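Print this entry | E-mail this entry

16th November
by Thérèse Wong

I promised myself I would write in this diary every evening of the club season, and I have already missed more evenings than I've kept, so let me put down today while it's still fresh and my tea is still warm.

We had the upstairs room at Marras again, and everybody came, even the two who had told me they had choir. I do love that room (the radiators knock, but the light is good and there are enough outlets for all the laptops). Ermanno Palumbo had brought a bag of oranges, so the whole afternoon smelled of them, and I found peel under the keyboard tray when I was packing up.

The job for this month is the same one the kids have been chewing on since they got back from break. They have to teach the arm in the simulator to go and fetch the little green block and set it down on the gray panel, and they have to do it with a program they wrote themselves. The club is called Allo, which the kids voted for back in June and which I have grown very fond of, although I still answer the phone with it by accident. For the contest at Hernent they get 17 minutes at the keyboard and as many tries as they can squeeze into that, so we have been practicing being quick without being careless, a lesson I could use myself!

I spent the first hour just going from chair to chair. One pair had their arm folding up on itself like a lawn chair, and they had been laughing so hard about it that they'd forgotten to save anything. Another pair had gone very quiet, and when I leaned over I saw they had the view pulled way up high and were arguing in whispers about which way the gripper ought to turn.

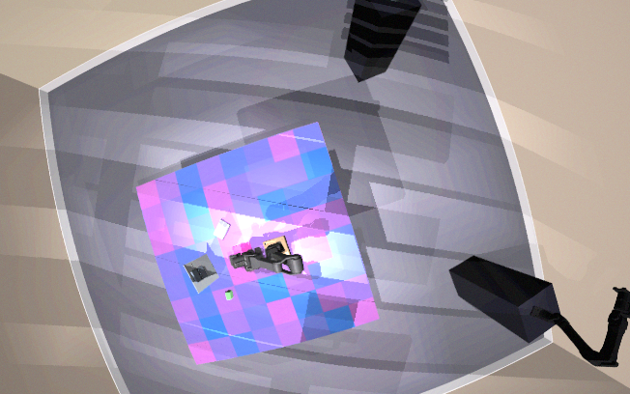 What we worked on after the break

Once the oranges were gone I got everybody around the one big screen, and we talked about how tiny that green block is compared with everything else on the checkered table. The gripper was pointing off to the left with the block below it, and most of them wanted to swing the whole arm over. Ermanno asked them to try it with their own elbows on the desk first, so there we all were, a room full of people with one elbow down, slowly reaching for orange seeds. It did help. A girl in the back said her wrist wanted to turn before her shoulder did, and I wrote that on the board and underlined it.

Then came the lighting, which I hadn't planned on talking about at all. There are bright patches on the tiles where the colors wash nearly to white, and one of the boys wanted to know if the program would mind. I told him that depended on whether his program was looking at the colors or going by the numbers, and he thought for a long moment and said his was doing a bit of both, and could he please have ten minutes to change that. He took much longer, bless him.

The log from the quick pair ended at 2,320 lines, and they wanted me to print it. I said no. We settled on the last 200, which they taped along the wall by the door.

I have to call Palen about the bus before the end of the week, and find the extension cord with the blue tape, and write to the parents about lunches. My feet are sore and I'm happy. Ermanno drove me home and we talked about wrists all the way.

Comments (3)

marnie_b: My son came home and made us all reach for peas at dinner with one elbow on the table. Please pass that on to Ermanno!

Oldfield Dad: Is the Hernent day packed lunch or is there a cafeteria? Mine will want to know right away.

Thérèse: Packed lunch, please, and something to drink. The letter is coming, I promise.

Print this entry | E-mail this entry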